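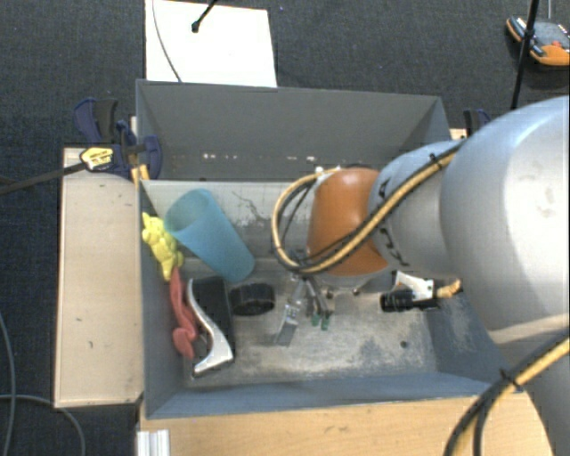

What takes scuffs out of a grey bin?

Warm water, dish soap and a melamine sponge will lift pale rub marks. Scratches that catch a fingernail stay.

kestrel_40
Confirming the above for transfer marks only. Melamine is an abrasive. On a matte wall it leaves a shiny patch, and the patch shows more than the scuff did.

Malou Oddsson
Depends on pressure. I did two Penitz bins in June with light strokes and rinsed between passes. No shine at arm's length. The floors stayed mottled, as expected.

dunnage
Has anyone tried a heat gun? The listing for my Allix tote says the plastic is rated to 90 C.

kestrel_40
That rating is for contents. A heat gun runs well past it. Thin walls will bow and the bin won't stack afterward.

Malou Oddsson
Agree on the heat gun. Disagree on melamine. Test it on the underside first.

This site uses cookies to remember your login and display settings. Accept | Manage

dunnage
OK, no heat. What about a liner to stop new marks on the floor?

ferrule
Cut a rubber mat 4 mm short on each side so it lifts out. Grit collects underneath and does the same damage, so shake it out when you empty the bin. I gave up on restoring mine. A scratched bin holds as much as a clean one.

kestrel_40
Unless you're selling it.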